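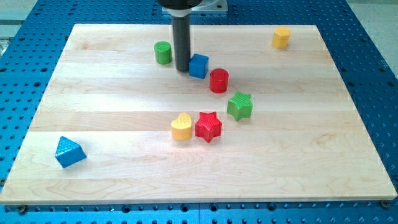

The seams on my board were invisible when it arrived and by winter I could feel every one of them with a fingernail, so is the glue failing or is the wood just moving? That came in through the contact form, and it is the most common query we receive on the maple boards. It is answered first.

Flistton Maple Boards and Shape Blocks: Frequently Asked Questions

Can I feel the seams because the glue is failing?

Almost certainly not. An edge-glued board is made of separate planks, and each plank swells and shrinks across its width by a slightly different amount. When the air dries out, one plank may end up a hair lower than its neighbor. You will feel a step, but there is no gap. A glue failure shows as a dark line that opens when the board is flexed gently, and a strip of thin paper will go into it. If paper goes in, stop using the board and contact us. If it doesn't, leave the board alone until the season changes, then check again before sanding.

Which way does the board move?

Across the planks. Movement along the length of the grain is too small to matter in use. If the board is to be held down, fix it firmly at the center and use slotted holes toward the two long edges, with the slots running across the grain. A board screwed tight at all four corners will cup or split.

Can it be used on a perforated metal table?

Yes. A perforated top lets air reach the underside, so both faces dry at a similar rate. A solid top seals the lower face, and the upper face then dries first and the edges lift. On a solid top, put thin spacers under the board.

Check the table for burrs around the holes before setting the board down. Lift the board to reposition it. Dragging it across a punched surface will score the underside, and grit caught in the holes makes this worse.

My board rocks. Is it warped?

Turn it over and try again in the same spot. If it rocks at the same corner, the table is out of level or has something under it. If the rocking moves to a different corner, the board has twisted. Mild twist often goes away if the board is stood on edge in a room at 47 percent relative humidity with air on both sides. Allow several days. Do not weight it down flat during this time.

What finish is on the board?

The Basemitz grade has a thin clear hardwax oil. The Golestani grade is supplied sanded and unfinished. Both are hard maple and both are pale when new. The wood turns more yellow with exposure to light, and anything left standing on it for months will leave a lighter patch. The patch evens out once the object is moved.

How do I refinish it?

1. Wipe off dust with a dry cloth.
2. Sand with 200 grit, along the planks only.
3. Vacuum, then wipe with a barely damp cloth and let it dry.
4. Apply a thin coat of hardwax oil and remove the excess with a lint-free cloth.
5. Treat the underside the same way on the same day.

Step 5 is the one most often skipped. A board finished on one face only will cup.

Oil-soaked cloths can self-heat. Spread them flat outdoors to dry, or put them in water in a closed metal container.

The surface is reflecting the ceiling lights. Can this be reduced?

Yes. A light pass with a fine gray abrasive pad, along the grain, takes the sheen down. Do a test patch on the underside. Moving the lamp or the board usually gives a better result with less work, particularly on the oiled grade.

Will the plastic blocks mark the wood?

The blocks are hard plastic and do not shed color in normal use. Red and green marks that appear after rough handling are surface rub and come off with a white eraser. Dents are a different matter. A block dropped on its edge can bruise maple. Raise the dent by laying a damp cloth over it and touching a warm iron to the cloth for 2 seconds at a time. This will dull an oiled finish, so re-oil the area once it is dry.

Why do the tops of some blocks feel rough and others smooth?

The texture comes from the mold or from the printing process, depending on the batch. It has no effect on size. Rough tops hold dust and should be cleaned with a soft brush, not solvent. Glossy blocks show fingerprints and can be wiped with a damp cloth.

Are all the cylinders the same height?

No. Mixed lots contain more than one height. If you need blocks to match, say so when ordering and we will pick from one batch. The catalog code is the same for all heights, so the code alone is not enough.

Some of my blocks tip over when I stand them on the board.

Check the base for a small raised point left from molding and pare it off flush with a sharp blade. If the block then stands steadily on glass but tips on the board, it is probably straddling a raised seam. Move it to the middle of a plank.

How should boards be stored?

On edge, with space between them, away from heating vents. The Wavar rack holds them this way. If they must be stacked flat, use spacers of equal thickness placed directly above one another. Store the blocks in a lidded box, because dust on their bases acts as an abrasive on the wood.

Can I cut the board down?

Yes. Crosscut with a fine-tooth blade and support the offcut. When ripping, try to avoid leaving a very narrow strip outside the last seam, as it is easily broken off. Seal fresh end grain immediately. Cutting does not affect the glue warranty, but a cut board cannot be returned.

Are larger orders made from the same stock?

Orders for blocks up to 3,000 pieces are filled from one production run. Boards are matched for thickness but not for color or figure. Wavy grain is accepted in both grades and is not treated as a defect.

Last updated: May

Contact Flistton | © Flistton. All rights reserved. | Back to top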